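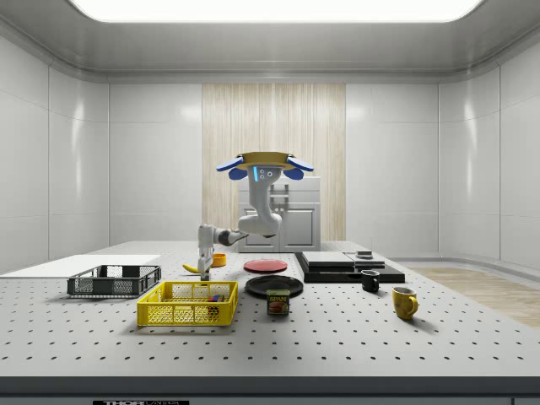 黄色塑料筐和深灰色网眼篮

选美比赛报名:居住年限怎么算,报名费能不能退

Chiyo Katayama 发表于2018年10月12日

想问一下参加过地区选美的人。我打算报明年五月的布鲁尔科夫(Brurkov)小姐,报名表已经下载了,卡在居住条件那一栏。章程原文是“参赛者须在本市连续居住满12个月,或在本市全日制就读、就业”。

我的情况是这样:户籍一直在普罗登(Prodden),父母也住那边。去年冬天我搬到布鲁尔科夫,开始是住表姐家,没有租房合同,后来才自己租了一间,合同上写的是我的名字。工作也在这边,不过是兼职,在一家叫 Roy 的婚纱店做试衣模特,偶尔帮忙接待客人。暑假我回普罗登住了一段时间,因为店里淡季没有排班。

所以我有几点不清楚:

一是住表姐家那段时间算不算“居住”,如果算,要拿什么证明。二是暑假回去那一段会不会被当成中断。三是兼职算不算“就业”。

还有报名费。表上写报名费500,交了以后“概不退还”。如果资格审查没通过,这个钱也不退吗?我给组委会的邮箱写过信,回的是自动回复,让我看章程。章程我看了,没有写审查不通过怎么办。

另外我参加过普罗登的少年组,没有拿名次。不知道在别的城市参加过会不会影响。

先谢谢了。

Hanne Partanen

我在布鲁尔科夫赛区做过两届后台统筹,负责核对选手材料,现在不做了,章程可能有改动,以你手上的版本为准。按我做的时候的办法,逐条说。

住在亲戚家是算居住的。审查的人要看的是你人在不在本市,合同只是最方便的一种证明。没有合同的,可以让房主写一份居住说明,写清楚地址、从哪一天住到哪一天、和你的关系,签名,附上房主的身份证件复印件和一张同一时期的水电账单。账单上是房主的名字没有关系。除此之外最好再有一样写着你自己名字和那个地址的东西,银行寄来的信、手机账单、图书馆证的登记信息、诊所的挂号记录都收过。只有亲戚的一份说明,我们一般会退回来要求补。

暑假回家那一段,看长短,也看你有没有把这边的住处退掉。合同没有断,东西还在,人回去几周,我们从来没有当成中断处理。如果你那时候已经退了房,后来又重新租,那就要从重新租的那天开始算。你没有说清楚合同是哪天开始的,自己对一下,从那天到章程规定的截止日够不够12个月。注意章程里的截止日有两个,一个是报名截止,一个是资格认定日,居住年限按后面那个算。很多人按报名截止去算,觉得自己差一点就没报。

兼职能不能算就业,我做的时候有一条内部标准,每周有固定排班并且有书面雇用合同的算,临时叫去的不算。这条没有写在公开的章程里。你可以请店里出一份在职证明,写上入职时间和每周工作时间。淡季没有排班也照实写,不要让店里帮你写得好看。材料会打电话核实,我自己就打过,对方说的和纸上不一样,那位选手最后取消了资格,本来她按居住年限是够的,根本用不着这份证明。

所以我的建议是以居住年限为主去申报,在职证明作为附件。报名表那一栏是可以两项都勾的。

报名费的事。“概不退还”指的是选手自己退出。资格审查没过的,我做的那两届都退了,扣掉一点手续费。但是要你自己写申请,他们不会主动退,申请要在收到不通过通知之后尽快交。现在是不是还这样我不敢保证,交钱以前最好拿到一个书面答复。邮箱是自动回复的话,打电话,或者去参加说明会当面问,问完请他们用邮件确认一遍。

别的城市的少年组不影响。章程里写的“不得同时持有其他地区头衔”指的是冠军和递补的亚军,你没有名次,不用管。但经历那一栏要填,漏填比填了麻烦。

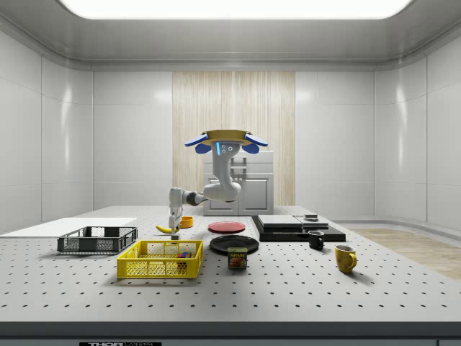
白色机械臂与香蕉

Urho Niskanen

我女儿前年报过别的赛区,不是布鲁尔科夫,情况不一定一样。

我们那边报名费不退,什么原因都不退。她是身高那项填错了单位,初审就下来了,钱没有拿回来。打了几次电话,每次接的人说法都不同。所以楼上说的能退,我只能说看赛区,你别先当成一定能退来打算。

另外提醒一下,500只是报名费。后面还有才艺音乐的制作、晚装、鞋、妆发,决赛前要住酒店集训,家属的票也要自己买。我们那时候光是改晚装就改了两次,裁缝按次收费。你在婚纱店工作可能能省一些。

还有集训要连着请假,兼职的话先跟店里说好。

Yamila Escobar

我是上一届布鲁尔科夫的选手,进了决赛,没有拿奖。补充几点,上面 Hanne 说的大部分和我那届一样。

资格材料现在是先在网上传扫描件,过了再带原件到现场核对。扫描件要彩色的,我第一次传了黑白的,被打回来重传。居住说明那种手写的也可以,但是签名和日期要看得清楚。原件核对那天人很多,分上午和下午,通知邮件里会写你在哪一批,迟到的会排到最后。我们那批有人忘带身份证件原件,工作人员让她回去拿,也赶上了,但是量身高和拍定妆照都往后推了。

关于退费,我那届的报名系统里多了一个“预审”的选项,不用先交钱,只交居住那一部分的材料,他们回复你符合还是不符合,然后再付款。入口不在首页,在报名页面最下面的小字里。我不知道明年的还有没有,你登录进去找一下。有的话就用这个,你担心的问题就没有了。我室友当时用过,等了两个星期收到回复。

住亲戚家的情况我们那届也有,有4个女生一起来核对材料,其中一个就是住在姑姑家,她带的是姑姑写的说明和自己的驾校登记表,过了。

兼职的话,在职证明上最好有店里的章。没有章只有经理签名的,当时让补了。

有一点和 Hanne 说的不一样。我拿到的章程上,资格认定日是初赛当天,以前好像是初赛前一个月。你看一下第几条附则,字很小,放在肖像权那一条的后面。对你来说日子往后是有利的。

顺便说肖像权那一条也要看。签了以后赞助商可以用你参赛期间的照片,我们那届的赞助商是普莱梅内克斯(Plemenex),照片用在了他们的宣传册上,没有另外付钱。你自己在做试衣模特,店里的合同如果有独家条款,两边会冲突。我不懂法律,只是觉得你应该把两份合同放在一起看一遍,有冲突的话先跟店长谈,谈好了要一张书面的同意书。有一位选手就是开赛以后才发现和经纪公司的合同有冲突,泳装照最后没有放到官网上。

说明会去一下比较好,可以拿到纸质的章程,和网上那份有几处写法不同。有争议的时候按纸质的算,封底有这句话。

Chiyo Katayama

谢谢各位。我去对了合同,是从去年冬天那边过完年开始的,不用算表姐家那一段,到初赛当天也够了。如果按初赛前一个月算就差几天,所以还是要把表姐家那一段也写上,说明书我已经请她写了,手机账单也找到一张寄到她家的。

暑假那时候房子没有退,房租照付,有转账记录,我一起打印出来。

预审的入口登录以后看到了,在最下面,今天就把材料传上去。店里的合同我带回家看了,里面有一条说不能为其他婚纱品牌拍照,没有提到比赛。店长说她要问一下老板再答复我。

报名费先不交,等预审的结果。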